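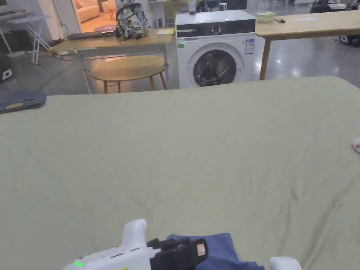

Catherine MacRitchie has been going to sci-fi conventions since before the studios found out about them, so when she told me the Sornard open day was worth the drive, I put gas in the car.

Sornard is the costume and prop shop behind "Doltach," the space series you either love or have been told to love by a coworker. One day every October they let the public in. Tickets went in an afternoon, and I wound up in group 18, which sounded exclusive until I met groups 19 through 31 in the parking lot.

We got 40 minutes. The first ten were a safety talk, delivered by a man dressed as a Urnora border guard who could not sit down in his armor and clearly wanted to. Then came the helmet room. Every helmet the show has ever used is on a shelf in there, tagged and numbered up to 1063, and you may touch none of them. I touched one. It's lighter than you'd think.

The guide would not discuss season three. She would not discuss whether Captain Pasaribu is dead, either, though there was a rack marked PASARIBU - NEW in plain view and all of us read it at the same time.

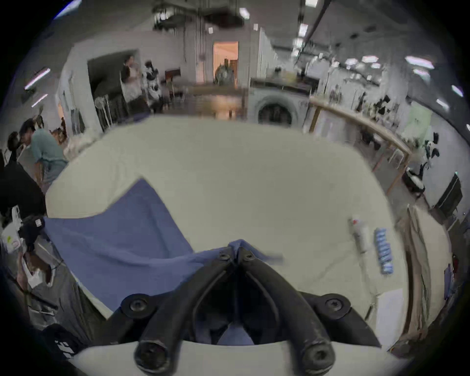
Costumes were the part I expected to skip and ended up liking best. The guide's theory is that viewers forgive a wobbly spaceship sooner than a bad cape, and she had plenty to say about how cloth falls. Take a plain slate-blue piece, pinch it up in one spot and let the rest hang off the side of a table, and you get a fold that a costume designer will happily argue over until lunch. I have a tablecloth at home that does this and it has never been offered a part.

The gift shop took longer than the tour. Catherine bought a patch. I bought a mug with the Doltach crest on it, and the handle is too small for a human finger.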